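Table finish going cloudy after oiling
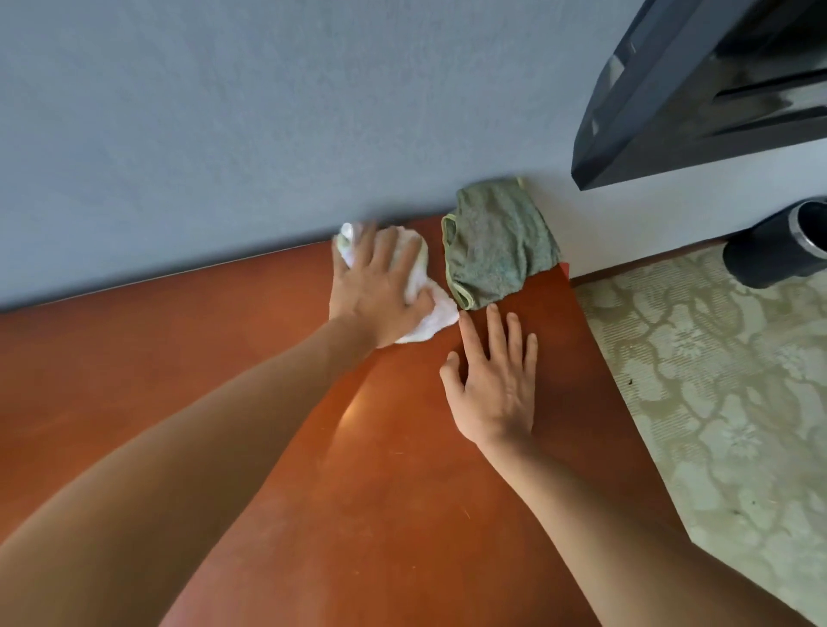
adby_woodshop
I put 2 coats of Safavi oil on a dining table in December and it still feels tacky. Should I strip it or wait?

londham605
Wait. Mine took more than 4 weeks in a cold room.

Gana
I disagree. If it's tacky after that long, the coats were too thick. Wipe it down with mineral spirits and start over thin.

londham605
Starting over is a lot of work for a table that may cure fine by spring.

adby_woodshop
I'll try the spirits on the underside first.

Contact us | © Londham Wood Forum | Back to top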